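Ticket: Cell 2 left arm releases early over bin, operators re-handling parts
Site: Jimeck, small parts sorting
Opened by: Areti Rallis
Assigned to: Iason Tsolakis
Opened: June 30, 2018
Priority: Medium
Status: Closed, with follow-up

Reported fault
Left arm opens before it has reached the drop height over the bin. Parts bounce on the rim and end up on the table. Fault started after the Wimadard controller update. Operators on both shifts have been clearing the table by hand, and each clear means a guard stop and a restart.

Log

Rallis: Pulled the cycle counter. 1,358 cycles since the update, 200 flagged as missed drops. The target agreed with the floor was 15 for that many cycles. Right arm is not affected.

Tsolakis: Checked finger pads and mounting screws on the left gripper. No play. Swapped the signal cable with the spare, no change. Ran the release test over the bin at reduced speed with the wrist camera on.

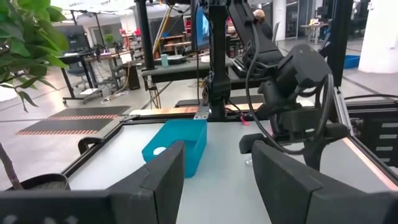

Left wrist camera, bin between the open fingers, one round white part inside. Right arm at the right.

Tsolakis: Release position is correct at reduced speed. At full speed the open command goes out before the arm has settled. The update reset the settle delay to the factory value. Our value was set in February and was never written to the backup file.

Drakos: Can confirm the February value was entered at the pendant only. I did not know the backup had to be run separately. It is not in the Istton handover notes.

Tsolakis: Restored the settle delay and saved it to backup. Ran 3 test batches at full speed. No missed drops. Cell returned to production settings.

Operator impact
Alexiou asked that this be recorded. Before the cell went in, the sorters worked at the bench and set their own pace. The job is now two people watching both arms and doing changeovers. When the drops fail, the same two people sort by hand and also answer for the cell's output figure. The re-handled parts were not counted anywhere — the shift report showed the cell as running normally. Two operators stayed past the end of shift to catch up and entered it as cleaning time.

Coutinho: Agreed. Overtime to be re-entered under downtime. Stops for clearing the table now have their own code on the panel, so they stop going in as "other". Operators can pause the cell on repeated missed drops without calling a supervisor first.

Follow-up
Backup step to be added to the handover notes — Drakos.
Pendant training for both operators, settle delay and speed screens only — Tsolakis.
Ask Dimitriou whether the next update keeps local values — Rallis.

Resolution: parameter reset by update, value restored. No parts replaced. Spare cable returned to stores.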